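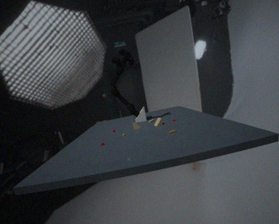
Tan blocks on a slate-gray tabletop, rendered.

07/03/2020

I have been trying to get wood glue to hold on end grain, and the results are finally consistent enough to write down. The usual advice is that it can't be done. My numbers say the joint is weaker than edge grain but good enough for small parts that never carry a load.

The parts are wedges and short blocks cut from scrap pine. I cut everything on the miter saw with a stop clamped to the fence, then knocked the fuzz off with one pass on sandpaper stuck to a flat tile. More sanding than that rounds the edges and the joint closes badly.

Two glues went into the test. Lidero is the yellow one from the hardware store. Novow is thicker, costs more, and skins over fast in a warm room, so in June I had to mix smaller batches than the label suggests. Both went on in two coats: a thin one to fill the pores, ten minutes of waiting, then a normal coat and clamps overnight.

For the pull test I hung a bucket from each joint and added water until it let go. The unsized Lidero joints failed at some 402 ounces on average. With the first thin coat they went to 737. Novow landed between the two with sizing and I did not bother testing it without. The bucket handle bent during the last run, so I would not trust the top figure very far.

Clamping pressure mattered less than I expected. Hand-tight on a cheap bar clamp gave the same result as cranking it down – the hard squeeze just pushed glue out onto the bench. Chaudhary clamps have pads that leave a ring on pine. Tape over them.

One open problem is color. The sizing coat soaks in around the joint and leaves a pale band under oil. I tried Lollau sanding sealer on the faces first, which helped on the flat sides and did nothing on the slopes. Shellac is next, once the can I ordered shows up.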